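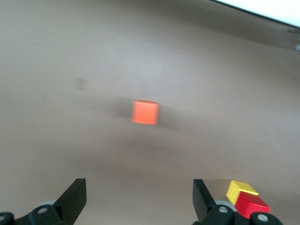
Orange cube on the gray-beige tabletop, Keston room.

Progress report to the Vasilakis fund, January

In this period we continued the work on the tables and the small pieces for the play and learning room in Keston. The four tables are now in place. Zainab Shehu checked the surfaces and wrote down the marks she found. She will ask the supplier, Sollus, which cleaner is safe for this finish – we do not want to try a strong product before they answer.

The cubes were delivered in nine boxes, 358 pieces together. Ebuka Anozie sorted them by color. The orange ones are easy to find on the pale top, also for children who see less well, and we would like to keep this color for the first exercises.

From the grant we have spent 3,723 dollars until now. The invoice for the shelves is not included, it did not arrive yet.

Still open: the shadows on the tables are quite wide, and Oluwaseun Onyeka will compare two other lamps. We will send you his notes with the next report.

Sveva Lombardi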